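In defence of the pocket pack

I buy tissues in pocket packs, all of them, and I have done so for six years. I no longer buy boxes for my house. People comment on this more than I would have expected. My sister-in-law thinks it is wasteful. A man I used to work with thought it was a sign of something. I want to set down why I do it and why I think more households should, and I will try to be fair about the parts that are wrong with it.

The box of tissues is a piece of furniture. It sits on a side table or the back of a toilet, it takes up the space of a small loaf of bread, and it only works if you are near it. When you have a cold you are not near it. You are in the car, or at the clothesline, or halfway down the hall with your hands full. So a house with boxes needs a box in every room, and each one is opened and gathering dust, and the one in the spare room has been there since the last person slept in it. I once threw out a box from my mother's laundry that had gone yellow along the fold of the top tissue.

A pocket pack goes where you go. It goes in the coat, the glovebox, the school bag and the pocket of the dressing gown. It is sealed until you want it. When it is finished, it is finished, and you take another. I can't think of many household goods that come in the amount a person will use in a day or two.

My conversion was not planned. I was working in the office at Steinbach, a tile wholesaler, and one March the whole place came down with the same cold. Lenuța Crăciun, who did the accounts, had a drawer with nothing in it but pocket packs. She gave them out one at a time and never asked for one back. Everyone else had a box on the desk, and the boxes got borrowed, carried to the meeting room, left there, coughed over and argued about. Lenuța's system had none of that. You had your own and you dealt with it yourself. I went home and did the same, first with one drawer in the kitchen and then with a cane tray by the front door.

Every so often I tip the tray and the drawer out on the table and sort them. It takes five minutes. I put the same with the same, push the air out of the ones that have puffed up, and check that the little sticky flaps are still down. My household finds this funny. The table usually has somebody's things on it already and I work around them. 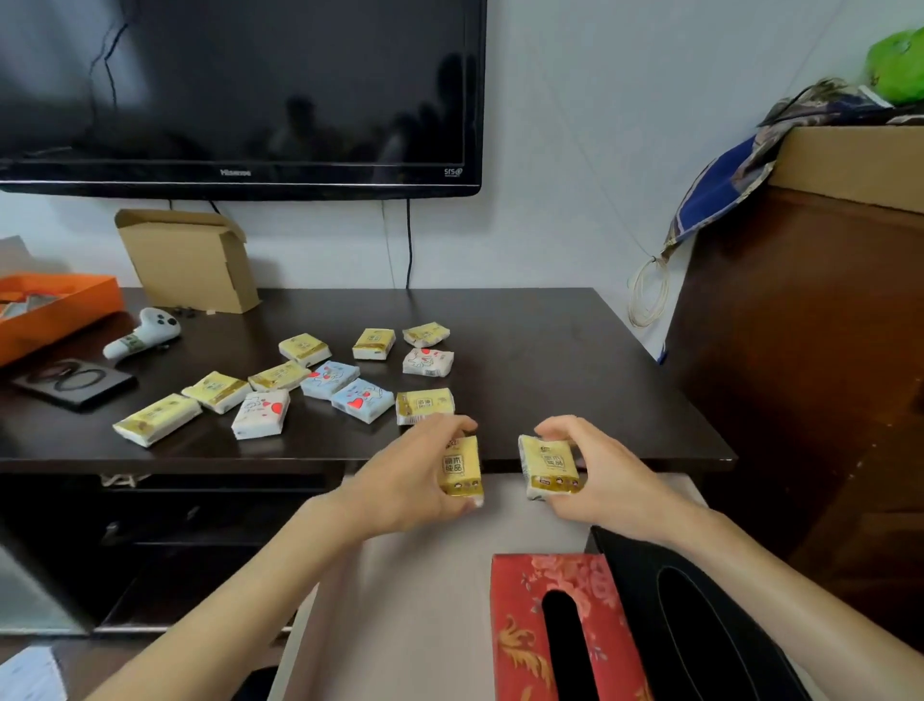

Sorting on the table, with the yellow-and-gold packs well ahead of the ones with hearts.

I will admit to having views on the wrappers. A box of tissues is designed to match a room, and so it comes in a sort of apologetic grey leaf pattern. A pocket pack has no room to match. The makers can put whatever they like on it, and they do. I like a wrapper with a bit of gold on it. I like the ones with cartoons and hearts, which the younger people in the house take first, and which therefore run out first. I have had to learn to hold a few back for visitors' children. A child with a runny nose will refuse a plain tissue and accept one that came out of a packet with a picture on it. I have seen this enough times to call it a rule.

The different wrappers also do a job. In our house the colours sort themselves out by person without anyone having to write a name on anything. If there is a half-used pack on the arm of the couch, I generally know whose it is and can hand it back. You can't do that with a box.

Now to the objections, which I take seriously.

The first is plastic. Every pack has a wrapper, and a wrapper is rubbish the moment the last tissue is out. A box is cardboard and goes in the recycling, apart from the bit of film around the slot, which most people leave on. I don't have a full answer. What I can say is that we use fewer tissues than we did. With a box people pull two or three at a time because they are there and they come up like magic. With a pack you take one, unfold it and use all of it. I kept a tally for one winter. We went through 170 packs between four of us from the first cold to the last. I have no matching figure for the box years, so it proves less than I would like, but I know how often I used to be at the shops for boxes and it was a good deal more often than I am now.

The second objection is cost, and this one is weaker than people think. Bought singly at a chemist's counter or a servo, pocket packs are a terrible buy. Bought by the carton they are fine. I get mine from Jullum, the discount grocer near the station, where a carton lasts us a season and gets stored on top of the wardrobe. Zestutano, across the road, sells a nicer tissue for more money, and I get a few of those for people who are properly ill. The soft ones are worth it on day three of a cold and wasted on hay fever.

The third objection is the handkerchief, and it always comes from the same sort of person, usually someone whose washing is done by somebody else. I have nothing against a clean handkerchief. My grandfather carried one every day and ironed it himself. But I have also emptied trouser pockets before a wash, and I would sooner find a tissue pack. Even a pack that goes through the machine by mistake comes out in better shape than you would guess, provided the flap was shut. If the flap was open you will be picking white fluff off the navy for a fortnight, and I grant that is a real drawback. Check the pockets.

The fourth is tidiness, and here I lose some ground. Pocket packs travel. They turn up between couch cushions, in the fruit bowl, in with the chargers and the controllers and the small black bits that nobody will claim and nobody will let me throw out. A box stays where it is put. If you can't stand finding things in odd places then this is not the system for you. I don't mind it much. A tissue pack in the wrong place is still a tissue pack, and sooner or later someone sitting there will sneeze.

What I do object to is the halfway arrangement, where a house keeps boxes for show and packs for use. A cousin of mine does this. She has a ceramic cover over the box in her front room, from Fuvavier, and it cost $38. The box inside has been empty since before Christmas. Anyone who needs a tissue in that house has to ask, and then she goes and gets her handbag and takes out a pocket pack.

If you want to try it, start small. Buy one carton, put half by the front door and half in the kitchen, and don't hide them. Give the kids first pick of the patterns. Put two in the car, because one will end up under the seat. Leave whatever boxes you have where they are until they are used up, and see if you miss them when they are gone. We had one in the bathroom that held out until the following spring. I put a pot plant there afterwards and the plant has done quite well.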